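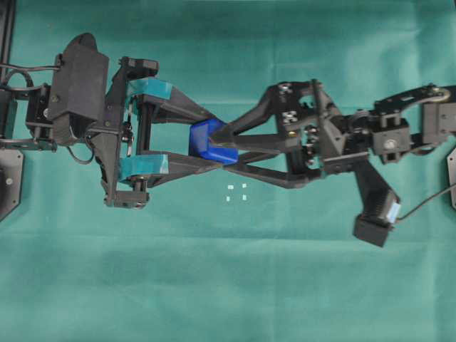
FOR IMMEDIATE RELEASE
Tuesday, July 16, 2019

Vastell Puts a Plain Blue Block and a Table Cloth on Sale, and Keeps Its Claims Small

PLUDAU – Vastell will begin selling the Long Table Set this week: one small blue block and one teal-green cloth to put under it. The company would like to say early that this is a block and a cloth. It will not make a child a genius, and it will not calm an office.

The toy trade has become fond of big promises. Vastell read through 184 product pages for small blocks in May and found most of them selling focus, confidence or "flow." We have yet to see proof that a cube can supply any of these. Ours has slightly rounded edges and corners, and it sits where you put it.

The cloth is there for a simple reason. A saturated blue shows up well on a muted green, and small things are easier to find on a matte fabric than on a busy tabletop. We tried patterned cloths and kept losing track of the pieces.

Shoppers should know about the creases. The cloth ships folded, and the folds show when it is opened out. Our packing supplier, Geltel, offered a rolled version in a long tube at extra cost. We doubted that many people would pay more to avoid a fold line, so we said no. An iron on low will help. It may not get every line out. 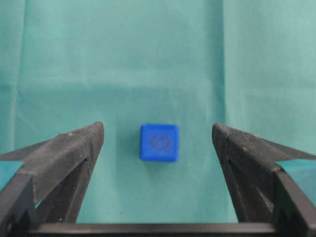
Vastell Trade News, No. 20, p. 3

The marks on the block's upper face are faint, a dull reddish purple on the blue. Some of our own staff read them as "02" and some see only a pair of loops. Buyers who want bold, clear numbers should look at another set.

A home trial took in 447 households. Most used the cloth for something else within a week, including card games and sorting screws. We can't say whether that counts for or against it, and we are wary of any firm that would.

The first run is 1,515 sets. If they sell slowly, there won't be a second.

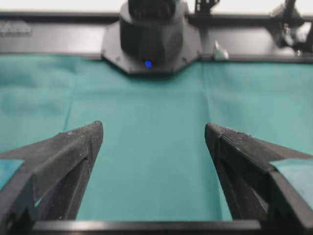
The Long Table Set cloth opened out, with fold creases showing.

Sets are sold through the Vastell shop in Pludau and by mail. Unused sets may be returned. The cloth does not need to be refolded the way it came.

Share (20)
Comments (3)

Recent releases
Vastell Drops the Word "Smart" From Its Packaging
Geltel to Supply Flat Cartons for Fall Orders
Pludau Shop: New Summer Hours
Why We Stopped Printing Age Ranges in Gold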